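The Drenholm Beam

The beam had been under load since Monday and it had not done anything. Friederike Haberkorn wrote the reading down anyway. The count stood at 2,811 cycles and the deflection at midspan had not moved in the last 200.

She was the only one left in the structures lab at Privthorpe. The others had gone to eat. The pump ran under the floor, and every few seconds the actuator came down on the concrete and went up again.

The beam had come out of the Drenholm bridge when they took the north span apart. It was older than she was. Kyei, the firm that wanted to keep the south span open, had paid for the test and had asked twice when the report would be ready. Their last letter used the word "confident" in the first line.
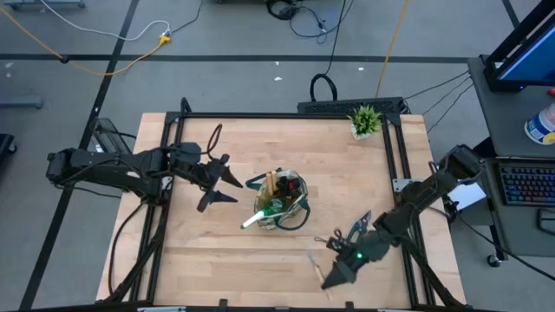 At cycle 2,900 she stopped the pump and went in with the lamp. There was a crack on the east face that she had marked in pencil the day before. She put the ruler against it. It had grown past the pencil line by 2 millimeters.

She checked it again from the other side. Then she sat down on an upturned crate and looked at the beam for a while.

The gauges had not caught it. Gauge 505 was the closest and it read the same as it had at breakfast. A person could write the report from the gauges alone, and the numbers would be correct, and Kyei would be pleased.
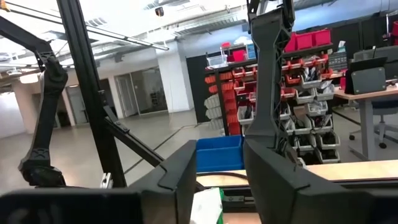
Part of the work table at Privthorpe.

Her father had driven over the Drenholm bridge every working day until he retired. He used to say it hummed in July, when the deck got hot. She had asked an engineer about that once and he told her bridges didn't hum. She had believed him for years.

She drew a new pencil line at the end of the crack and wrote the cycle number next to it. She took the phone off the wall and called the Kyei office. It was past seven and she got the machine.

"It's Haberkorn," she said. "I'm going to need another week on the beam. I'd close the south span to trucks until then."

She hung up and started the pump. The system they used for logging was called Omen – somebody's joke from before her time – and it asked her, as it did at every restart, whether she wanted to add a note.

She typed one. It took her most of an hour, and the others were back before she finished.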